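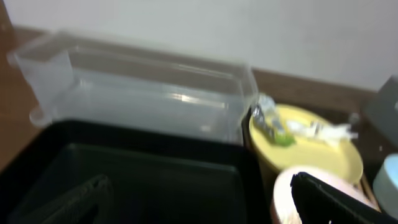 Home testers wanted for the Kuvisberg table-clearing kit

Hi, I'm Brisa Maldonado and I run the home trials at Jivport. We make the Kuvisberg, a bench-mounted arm and gripper kit that clears up after meals, and we're looking for 27 households to live with one and tell us what's wrong with it.

I mean that last bit. We've had plenty of nice comments from people who saw it for ten minutes at a trade day -- lovely, but I can't fix anything with "very cool!" I need people who'll write to me at 9 pm to say it put the scrunched-up foil in with the cups again.

What the kit does now

You finish eating, you press the button (or use the app, if you must), and it sorts what's left on the table. Plates go one way, cups another, and rubbish like tissues and foil goes in the bin tray. Food scraps are meant to go in the bin tray too. It's pretty good with plates and quite slow with anything see-through, and clear plastic tubs are the thing I'd most like your help with. It doesn't wash up. Everyone asks! Matěj Paulík on our hardware side would love it to, but that's a whole other product and he's been told to leave it alone until the gripper pads stop wearing out.

Who we're after

Any household that eats at a table or a kitchen bench most nights. Share houses are very welcome, and so are families with messy eaters. I'd especially like to hear from people who don't own matching dishes. Mixed colours and odd shapes are much more useful to me than a tidy set of white plates.

You'll need:
- a sturdy table or bench at least 80 cm deep, with a power point nearby
- home wifi that reaches it
- one adult who'll be the main contact
- everyone in the house to be okay with the wrist camera, which records the tabletop while the arm is working (it's off the rest of the time, and you can delete any clip before it comes to us)

If you've got kids under five, please talk to me first. We can sometimes make it work with the guard rail, but it takes up a lot of room. Cats have been fine so far. We haven't tried a parrot.

What you'd be doing

The trial starts in May and goes for 2 months. Gergely Deák will come by to clamp the thing down and show you how to stop it in a hurry, and after that you just use it. We ask for one short form a week and a phone chat with me at the halfway mark. If it drops something, write down what it was and roughly where it was sitting. If it breaks something of yours, we replace it, and you don't have to prove it was your favourite mug.

What you get

You get $50 a week, paid at the end of each fortnight, plus the option to buy your kit at half price when we finish. You can pull out whenever you like and keep what you've been paid so far. Gergely will come and pick up the gear.

How to put your hand up

Send an email to the trials desk with your suburb, who lives with you, and a phone photo of the table after an ordinary dinner. Please don't clean up first! Tell me a bit about what usually gets left out as well. No robot experience needed, and if you've used one of these kits before, say which one and what annoyed you.

I read all the applications myself, so give me a week or so to get back to you. If you have questions about the camera or where the clips are kept, ask for Cirilo Arellano, who looks after privacy and will give you a much better answer than I can. Applications stay open until the spots are filled.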